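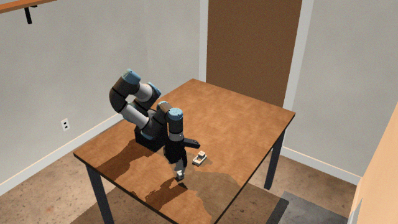
Ekedgate Allotment Seed Records

Overview

A table of seed sowings kept by plot holders at the Ekedgate allotments over 14 growing seasons. Each row is one sowing of one variety on one plot. There are 1,050 rows in two files, sowings.csv and varieties.csv.

Beatriz Macedo typed up the paper cards. Vinh Lại checked the variety names and merged the spellings. Catarina Figueiredo maintains the files now.

Columns in sowings.csv

plot: plot number as painted on the gate
season: 1 to 14, oldest first
variety_id: matches varieties.csv
sown_week: week of the year
sown_where: bed, tray or cold frame
germinated: yes, no, partial or blank
notes: free text, copied as written

Columns in varieties.csv

variety_id: whole number
crop: bean, pea, leek, squash and so on
name: the most common spelling on the cards
saved_seed: yes if the seed came from the grower's own plants

Known problems

Season 2 has no entries before March. The cards for those weeks were lost.

17 rows have a plot number that does not match any gate. They were left in with plot set to 0.

"Partial" was used differently by different growers. Some meant half the row came up and some meant anything short of all of it. Do not turn it into a percentage.

A blank in germinated means the grower wrote nothing. It does not mean no.

Squash names are the least reliable part. Two growers used "Prolard" for what look like different plants, one bush and one trailing. Both are under the same variety_id for now.

Use

You may copy, change and share the files. Please keep this page with them. Growers' names were on the cards and are not in the data, so please don't try to match plots to people.

Corrections

Send them to Catarina with the plot, the season and what should change. She goes through them on Wednesday evenings. If you still have your own cards, a copy of the card helps.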